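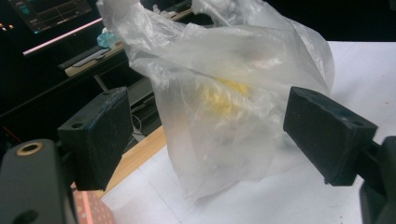 Enden量り売り店 よくあるご質問

Endenは、穀物、豆、乾物、洗剤などを必要な分だけ量って販売する店です。包装済みの商品は一部を除いて置いていません。容器はお客様にお持ちいただくのが基本で、ふた付きの瓶、保存容器、布袋のほか、写真のような乳白色の薄いポリ袋でもかまいません。薄い袋は重ねると中身が見えにくくなるため、レジでは品名を口頭でお知らせください。以下に、店頭とメールでよくいただく質問をまとめました。

初めて利用します。買い方を教えてください。
入口横のはかりで空の容器の重さを量り、出てきたシールを容器に貼ります。次に商品を入れ、レジへお持ちください。シールの重さを差し引いて計算します。シールを貼り忘れた場合は、レジで中身を一度移して量り直します。

容器を忘れました。
紙袋は無料です。ガラス瓶は容量400mlのものを販売しています。返却された瓶の貸し出しは行っていません。

容器は洗ってあれば何でもよいですか。
乾いていて、においが残っていないものをお使いください。水滴が残っていると粉類が固まります。洗剤用に使った容器に食品を入れることはお断りしています。

最低何グラムから買えますか。
穀物と豆は30gからです。スパイスと茶葉には下限がありません。洗剤は400mlからとなります。

アレルギーが心配です。
ナッツ類、小麦、大豆、ごまを同じ売り場で扱っています。スコップは商品ごとに分けていますが、混入がないことは保証できません。重いアレルギーのある方には、棚の商品ではなく未開封の袋からの販売をおすすめしています。6日前までにご連絡ください。

原材料や産地はどこで確認できますか。
各ディスペンサーの札に、品名、原材料、産地、賞味期限を記載しています。札の写真を撮っていただいて問題ありません。入荷ロットが変わると賞味期限も変わるので、購入のたびに確認をお願いします。

家ではどう保存すればよいですか。
豆と米は密閉して涼しい場所に置いてください。全粒粉とナッツは油分が酸化しやすいため、夏は冷蔵庫に入れます。冷蔵した粉は使う分だけ取り出し、残りはすぐに戻してください。

返品はできますか。
量り売りの食品は、お会計の後の返品をお受けできません。虫や異物が見つかった場合は、商品を捨てずに、レシートと一緒にお持ちください。同じ商品との交換か返金で対応します。

配送はしていますか。
Postauの宅配便でお送りします。紙の内袋に詰めて発送するため、お手持ちの容器は使えません。送料は一律627円です。液体の洗剤は配送の対象外です。

予約や取り置きはできますか。
1kgを超える量をお求めの場合は、予約をおすすめします。取り置き期間は6日間で、過ぎた分は棚に戻します。前払いは必要ありません。

「Ogundipe」と書かれた棚は何ですか。
焙煎所Ogundipeのコーヒー豆の棚です。豆のまま販売しており、店内に挽く設備はありません。入荷は土曜日の午前中で、人気のある深煎りはその日のうちに売り切れることがあります。

ポイントカードはありますか。
紙のカードを廃止し、現在は会員アプリLiraに切り替えています。旧カードのポイントは11月末まで移行できます。レジでカードをご提示ください。

子どもに量らせてもよいですか。
どうぞ。低い段には米と豆を置いています。こぼしたときは棚に戻さず、店員にお知らせください。代金はいただきません。

ここにない質問はどこに送ればよいですか。
お問い合わせフォームからお送りください。担当はEkene Akinolaです。お急ぎの方は、営業時間中に店頭でお尋ねください。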